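第4章 手持ちグリッパによる教示データの収集

本章で学ぶこと
・ロボット本体を使わない教示の考え方と、その前提条件
・フィデューシャルマーカによる手先姿勢の推定
・一人称視点映像と手先軌道の時刻合わせ
・収集した軌道の選別基準

4.1 はじめに

第3章では、遠隔操作によってロボットアームを動かし、その関節角と映像を記録する方法を扱った。遠隔操作で得られるデータは、学習後に動かす機体と同じ運動学に従うため、そのまま方策の学習に使える。一方で、収集の速度は操作者の習熟度と通信の遅延に強く制約される。机の上の冊子を持ち上げて棚に移すという単純な作業でも、遠隔操作では素手の数倍の時間がかかることが多い。また、機体を搬入できない部屋ではデータを取ることができない。

本章で扱う手持ちグリッパ方式では、人がロボットの手先と同じ形状の把持具を手に持ち、対象物を直接つかんで作業を行う。記録するのは把持具の位置と姿勢、指の開き幅、および作業者の頭部などに取り付けたカメラの映像である。アームの関節角は記録されない。関節角は、学習した手先軌道を再生する段階で、使用する機体の逆運動学によって求める。

この方式が成り立つためには、次の前提が必要である。第一に、把持具の指の形状と可動範囲が、実機の手先と一致していること。第二に、人が描いた手先軌道が、実機の可動域と速度制限の中に収まること。第三に、手先の位置と姿勢が、学習に足る精度で復元できること。第一の前提は設計によって満たされるが、第二と第三は収集のたびに確認を要する。

4.2 座標系の定義

以下では四つの座標系を用いる。作業空間に固定した世界座標系をW、頭部カメラの座標系をC、把持具の座標系をG、マーカの座標系をMと書く。点の座標をMからCへ移す同次変換行列をT(C,M)と表すと、カメラから見た把持具の姿勢は

T(C,G) = T(C,M) T(M,G) (4.1)

で与えられる。T(M,G)はマーカと把持具の取り付け関係を表す定数行列であり、事前の校正で求めておく。世界座標系での手先姿勢は

T(W,G) = T(W,C) T(C,G) (4.2)

となる。T(W,C)は頭部の運動そのものであり、自己位置推定によって時刻ごとに求める。式(4.2)から分かるように、手先姿勢の誤差には頭部の自己位置推定の誤差がそのまま加わる。頭部が大きく回転する区間では回転誤差の影響が支配的になり、手先がカメラから離れるほど位置のずれは大きくなる。

4.3 立方体マーカ

平面マーカを一枚だけ取り付けた把持具では、手首を返した瞬間にマーカの面がカメラから見えなくなる。また、平面マーカをほぼ正面から見た場合、画像上の投影がわずかに変化しただけで、推定される傾きが二つの解の間で反転することがある。これを姿勢の曖昧性と呼ぶ。

立方体マーカは、各面に異なる識別番号のパターンを印刷し、この二つの問題を同時に緩和するものである。二面以上が見えていれば、同一平面上にない点の組から姿勢を解くことになり、解の反転は起こりにくい。把持具の両側に立方体を1個ずつ取り付けると、一方が前腕や対象物に隠れても他方から推定を続けられる。両方が見えている区間では、二つの推定値の差を残差として記録しておくとよい。この残差は、後述する選別の指標になる。

注意すべき点として、立方体の面の貼り合わせ誤差がある。隣り合う面の角度が直角からずれていると、見える面の組が切り替わる時刻に推定値が段差状に変化する。平滑化フィルタで段差を消すことはできるが、把持の直前に段差が入った軌道では接触位置がずれたまま残る。校正の段階で面ごとの変換を個別に求めるほうが確実である。

4.4 時刻合わせ

映像、指の開き幅、自己位置推定の三つの系列は、通常それぞれ別の時計で記録される。以下では共通の時間軸を50 Hzとし、姿勢の並進成分は線形補間、回転成分は球面線形補間によって再標本化する。時計のずれは、収集の開始時に指を2回開閉し、映像から求めた開き幅と、エンコーダから求めた開き幅の相互相関が最大になる遅れとして推定する。長時間の収集では時計の進み方の差も無視できないため、終了時にも同じ動作を行う。

4.5 事例:Kikskaデータ

本章の以降の節では、Kikskaと呼ぶデータを通して用いる。Kikskaは、Prarnmontにある事務室と休憩室で、紙製品の把持と移動を中心に収集したものである。把持具にはVandico、軌道の後処理にはDubeyを用いた。収集した軌道は3,218本、作業の種類は19である。

紙の束や冊子を対象に選んだ理由は、変形の扱いにある。剛体であれば、把持後の対象物の姿勢は手先姿勢と定数行列で結ばれる。冊子ではつかむ位置と指の閉じ方によってたわみ方が変わり、同じ手先軌道でも下端の位置が一致しない。したがって、手先軌道だけを入力とする方策では置く動作の再現性が低く、映像を併用する必要がある。この点は4.7節で数値を挙げて論じる。

軌道の選別には次の三つの基準を用いた。
(a) 両側のマーカから求めた姿勢の残差が、しきい値を超える区間を含まないこと
(b) どちらのマーカも検出されない区間が、補間の許容時間より短いこと
(c) 手先の速度と加速度が、再生に用いる機体の上限を超えないこと

(c)で除かれた軌道は、時間軸を引き延ばせば再利用できる場合がある。ただし、対象物を滑らせる、はじくといった慣性を利用する動作では、速度を変えると作業そのものが成立しなくなる。
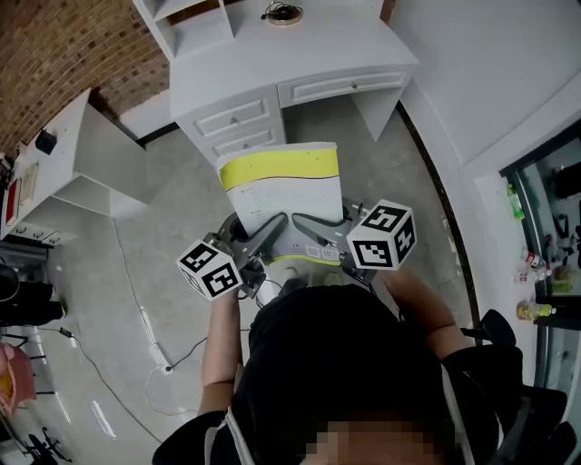 手持ちグリッパで収集したデータに、アームの関節角が含まれないのはなぜか。

記録の対象が、人が手に持った把持具の位置と姿勢、指の開き幅、および映像に限られるためである。関節角は、再生に用いる機体が決まった後に、手先軌道から逆運動学によって求める。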